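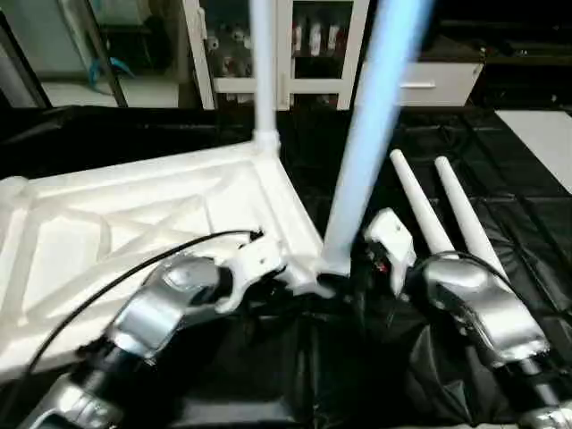 Sunday, started at 6:40 a.m. and went longer than I meant it to. The plan was to get the drag sled numbers for the downhill curve at Zeltthorpe written up while I still remember which runs were good, and also to settle what we're doing about the sled itself, which has been bending in the middle ever since we put the heavier weight on it. I keep coming back to stiffness without weight. Look at the crisscross ribbing on that big white molded piece, the raised X inside each rectangle with the thick rounded border going all the way around. I'd like the new sled tray to have something of that sort under it. A flat sheet flexes, the rubber lifts at the front, and then the pull scale reads low and we end up telling people the road is slicker than it is.

So, the numbers. I pulled the sled by hand in the downhill lane, first on dry pavement and then after wetting a strip 66 feet long with the Pimlow sprayer. The dry pulls came out beautifully close to each other, and I was so pleased that I stopped for coffee, and of course by the time I got back the wet strip had a dry tongue down the middle where the crown of the road is. I wet it again and threw out the first set. If you look in the log and see a gap between the dry runs and the wet ones, that's all it is, please don't go hunting for a lost page.

Weight of sled plus ballast is the same as last time. Average dry pull divided by weight gives 0.74, wet gives 0.52. The wet number is lower than I would like on a curve that people take too fast in the rain, but it's not alarming by itself. What bothers me more is the outside wheel path, where the pavement is polished and the wet pulls dropped to 0.43. I did three of those and they agreed, so I believe them.
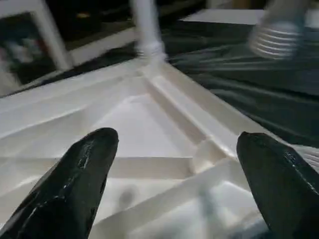

Ribs, flat panels and angled channels, seen close.

Chukwuemeka Ekpo came by mid-morning with the accelerometer box and we did the braking runs in his truck, with the road closed at both ends by the county crew (thank you again, I owe you all doughnuts). The box saved 3637 rows, and I've only looked at the first few stops so far. They seem to sit a little above the sled values, as they did in the spring, and I still think that's the tires. Ekpo thinks it's the box being mounted with a slight tilt — he may well be right, and it's easy to check with a level on the truck floor before the next session, so let's just do that and quit arguing.

A note for whoever does the next write-up: the speeds we give in the crash summaries should always go in as a range. I found one of my own old ones where I'd put a single speed down from one skid mark and a borrowed friction value, and I felt my ears get warm reading it. With 0.43 in place of 0.52 the answer moves by several miles an hour, and a family reading that report would want to know we weren't sure.

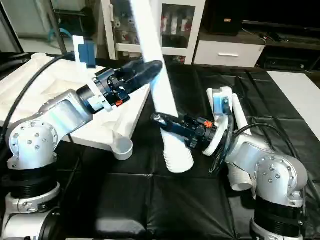 Long white tube and the black padded surface.

Back to the sled. Options as I see them, in no good order. Keep the old plywood and screw two runners across it, cheap and could be done tomorrow. Order the Charpentier tray, which comes ribbed already but is a bit wide for our rubber, so somebody would be trimming tire sections with a saw again and I remember how that went in July. Or have the shop make us one from a drawing, and I'd have to do the drawing. I lean toward the Charpentier. The pull point needs to stay low whichever we pick, no higher than the rubber if we can manage it, or we'll be right back to the nose lifting. 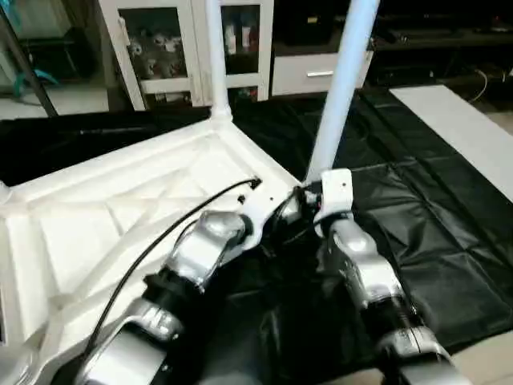 The pull scale also wants attention. It read two pounds with nothing hanging on it this morning, and I zeroed it, but it had crept up again when I put it away. I've subtracted half the creep from the later runs and marked those in the log with a small c. I don't love doing that. There's a Clukier scale on the top shelf that hasn't been out of its case in ages, so I'll hang the known weights from both of them and see which one deserves to go out on the road.

Quit for lunch late. Still to do: run the rest of the braking file, level the box, rewrite page 456 of the binder with the wheel path values kept separate from the lane average, ask the county when the curve was last resurfaced, buy doughnuts. The sprayer is drying upside down by the back door, please leave the cap off.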